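Students at Rendlow teach gripper to handle plugs and chargers

A student robotics club in Rendlow has spent the autumn recording everyday jobs with a hand-held gripper, in the hope that a robot arm can learn to copy them. The project, called Riltier, started in August and has reached 245 recordings.

Members work in pairs at ordinary tables, using things people already have at home. Of the recordings made so far, 131 deal with plugs, cables and chargers, which the club chose as its first subject. The rest cover books, jars and bottles. Each is checked by a second student before it is kept.
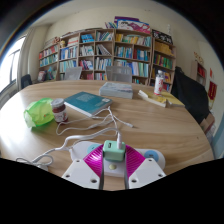

Remedios Sebastian said the cable work had been harder than the club expected, and that new members usually squeezed too tightly in their first session. She would like to see fewer objects and more practice with each one.

The club will use the recordings to train an arm lent by Dumlao, a small firm in Zernadholm. A first trial is planned for the spring term, with 50 attempts at moving a charger from one place to another. Results will be shared with the 2 other schools taking part.

Lorna Talavera, who runs the club, said there was still room for new members and that no programming experience was needed. Sessions are held after lessons in the school library.

December 2025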